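# Door wedges that hold on a smooth floor?

**ycorrea_sews** – 7:12 a.m.

Okay, my turn to ask the dumb question. I need a wedge for the door between my sewing room and the hall, and I want a bright one this time.
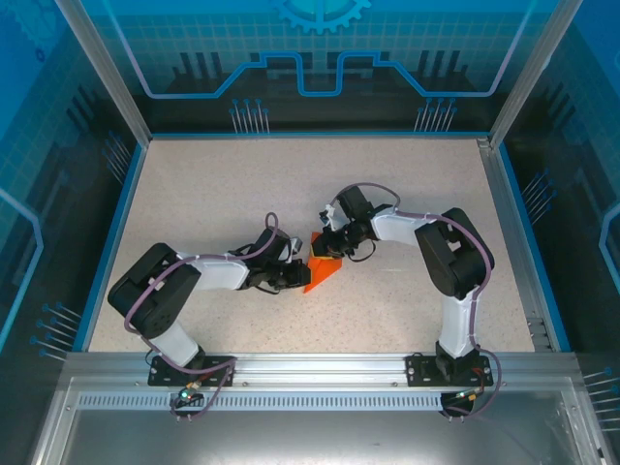 *Orange wedge, point down. This is the color I'm after.*

My old one was brown rubber and I kicked it across the hall so many times that my toe still hurts thinking about it. Orange I would see! The trouble is the floor. We had it redone in September with a smooth sealed finish and everything slides on it, including the dog. The door is heavy and it swings shut on its own whenever the back window is open, so I need something that grips. Solid or hollow? Rubber or foam? I'm lost, and the hardware store had one kind in one color (gray, of course).

– Sheyla

---

**octavio_m** – 7:40 a.m.

Rubber, solid, and wash it before you use it. New ones have a slick film on them from the factory and people throw them out thinking they're no good. Dish soap, rinse, let it dry all the way. I've had a Harnen one on a sealed floor for years and it doesn't move.

Also measure the gap under your door. If the gap is tall you need a steeper wedge or the door just rides up and over.

---

**lizeth.cuervo** – 8:05 a.m.

I'm going to disagree with Octavio a little. Solid rubber left a mark on my mom's floor, a kind of yellowish smear that never came out. I'd go with foam, or put felt on the bottom of whatever you buy. I love the orange though, so cheerful!!

---

**octavio_m** – 8:11 a.m.

Felt on the bottom of a door wedge? On a smooth floor? That's a sled, Lizeth.

---

**lizeth.cuervo** – 8:14 a.m.

It worked for my mom's door! (It's a light door. Fine. It's a closet door.)

---

**deisyC** – 8:52 a.m.

Sister here, can confirm it's a closet door and it hardly moves anyway.

Sheyla, is there carpet on either side? If you've got even a thin runner in the hall you could set the wedge on that side, and then the finish doesn't matter. I do that with my bathroom door, with a strip of grippy shelf liner under the runner so the whole thing stays put. I bought mine at Inga, two in a pack, one orange and one green. The green one disappeared under the couch and I haven't seen it again.

---

**ycorrea_sews** – 9:20 a.m.

No carpet, but I do have shelf liner! Could I just cut a piece and glue it to the bottom of the wedge?

Gap under the door is a bit under an inch at the hinge side and a bit more at the handle side (old house, nothing is square).

---

**yolanda_restrepo** – 9:47 a.m.

You can glue it but use contact cement. White glue peels in a week, ask me how I know. Let it go tacky on both pieces, press, and then trim the edges with scissors so there's nothing sticking out to catch dust.

I'd look at a magnetic catch on the baseboard too. Pristo makes a small one and I've got it on my laundry door. You do have to drill, so that's a no if you rent.

---

**octavio_m** – 10:02 a.m.

Magnetic catch for a door that swings from a draft is more work than it needs. Wedge first. If that fails, then drill.

---

**yolanda_restrepo** – 10:09 a.m.

Two screws, Octavio! I had it up before my coffee got cold.

---

**ycorrea_sews** – 4:35 p.m.

Update for anyone following along. I dug out the old brown wedge, washed it like Octavio said, and it holds much better than it did, but only with the window half open. All the way open and the door creeps. So I've ordered an orange rubber one from Gekell, the steep kind, and I'll try the shelf liner if it slides. I'm leaving the drill in the garage for now – sorry, Yolanda.

---

**deisyC** – 4:50 p.m.

Push it in from the handle side, where your gap is bigger! Mine popped out all the time when I had it close to the hinges.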